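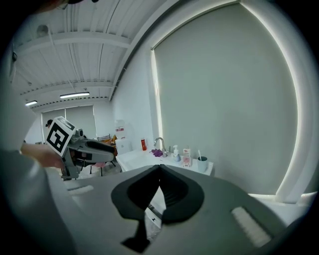
*Two hand-held grippers, the nearer one seen from very close.*

# ollside-benefit-claims

A table of what benefit events in Ollside and Cuda said they would do with the money, set next to what anyone later said was done with it. Walkathons, pancake breakfasts, silent auctions, dance nights, one chili cook-off that keeps changing its name.

Please read the sections on what the numbers can't tell you before you make a chart. I've seen two charts made from version 1 and I didn't recognize my own data in either one.

## What's in it

374 event listings from 78 organizers. Each row is one listing for one event. If the same dinner was advertised on a church bulletin board and on Pundix, it gets one row, and the wording comes from whichever notice made the stronger promise. You may think that's unfair to the organizer. I went back and forth on it, and the weaker wording is kept in `claim_alt` so you can rerun everything the other way.

Of those listings, 66 have any follow-up statement at all. A follow-up can be a thank-you post, a line in a newsletter, or a photo of an oversized check with a legible amount. I don't treat any of these as proof that money moved. They're proof that somebody said so.

```
data/
 listings.csv
 followups.csv
 organizers.csv
notes/
 coding_rules.md
 disputed.md
scripts/
 merge.py
 check_ids.py
```

## Fields in `listings.csv`

| Field | Type | Notes |
|---|---|---|
| `listing_id` | string | Stable between versions. Gaps are rows I pulled. |
| `organizer_id` | string | Joins to `organizers.csv`. |
| `town` | string | `ollside` or `cuda`. Events on the county line go to the town in the mailing address. |
| `event_type` | string | My categories. The organizers would argue. |
| `claim_raw` | text | Wording copied as printed, typos included. |
| `claim_alt` | text | Weaker wording for the same event, if there was any. |
| `claim_code` | string | See below. |
| `ticket_price` | number | Lowest adult price. Blank means not stated, which doesn't mean free. |
| `beneficiary` | text | As named in the listing. |
| `beneficiary_confirms` | string | `yes`, `no`, `no_reply`. Mostly the last one. |

## Claim codes

- `all`: the listing says "all proceeds," "every dollar," or similar
- `net`: says "net proceeds," "after expenses," or similar
- `portion`: "a portion," "part of," "some of"
- `fixed`: a stated amount per ticket or per event
- `vague`: "to benefit," "in support of," with nothing more
- `none`: a charity is named or its logo is used, with no claim made

I have little faith in the line between `all` and `net`. Plenty of organizers write "all proceeds" and mean whatever's left after the hall, the band and the ice. They aren't lying, as far as they're concerned. "Proceeds" is a soft word and everybody who has ever run a spaghetti supper knows it. So if you plan to report that some share of `all` events "kept" money, stop there. The table doesn't hold expenses and it can't support that sentence.

`vague` is the code I'd look at hardest. It's where the big ticket prices tend to sit. I have theories about this and they don't belong in a README.

## How it was collected

By hand, mostly in the evening, from posted flyers, town newsletters, and public event pages on Pundix. Wagner Rangel did the first pass of coding. I did the second without looking at his. Where we split, we talked it out, and where talking didn't settle it the row went into `notes/disputed.md` with both codes. The `claim_code` column then carries the milder of the two.

We didn't compute an agreement score. Two people who have worked together this long will agree for the wrong reasons, and a tidy kappa would make the thing look more scientific than it is.

Beneficiaries were contacted once by email. The question was whether they had received money from the named event, yes or no. Several wrote back warmly and answered some other question. Those are coded `no_reply`, and you can call that harsh if you like.

## Known problems

**Flyers come down.** Anything that was up for a weekend in a laundromat window and nowhere else is missing. Small events are undercounted and I can't say by how much.

**April is too heavy.** We started in April and were a lot more energetic then. Don't read a spring season into it.

**The Aguirre Hall rows.** The hall prints its own calendar and rewrites what organizers send in. Every benefit on that calendar ends up saying "proceeds to charity" in the same typeface. Where we couldn't find the organizer's own wording, the row is flagged `rewritten` in `coding_rules.md` and you should probably drop it.

**Silence isn't evidence.** Most listings have no follow-up. A group of tired people who ran an auction and then didn't post about it has done nothing wrong. I have had this explained to me by several of those people, at length, and they're right.

**Posting isn't evidence either.** The organizers with the most polished thank-you posts are also the ones with somebody on hand to write them.

## Things I'd rather you didn't do

Don't rank the organizers. Names are replaced by IDs in the public files, and yes, anyone who lives in Ollside can undo that over a cup of coffee. I'm asking anyway.

Don't merge this with ticket sales from other places and call it a regional study. Two towns is two towns.

Don't train a "charity trust score" on it. Someone has already asked. The labels describe sentences on flyers.

## Changes since version 1

- Split `net` out from `all`. Version 1 lumped them together, which was a mistake.
- Added `claim_alt`.
- Removed events where the listing was for a canceled date and no new date showed up.
- `check_ids.py` now fails loudly on duplicate IDs. Before, it printed a warning that I never read.

## Corrections

If you ran one of these events and the row is wrong, open an issue with the `listing_id` and a copy of the original notice. I'll fix wording from a copy. I won't fix it from memory, yours or mine. Requests to change a code because it "gives the wrong impression" go to Wagner, who is more patient than I am and has so far changed none.

## License

Data tables are CC BY 4.0. Scripts are MIT. The text in `claim_raw` was written by the organizers, so quote it briefly and don't reprint it wholesale.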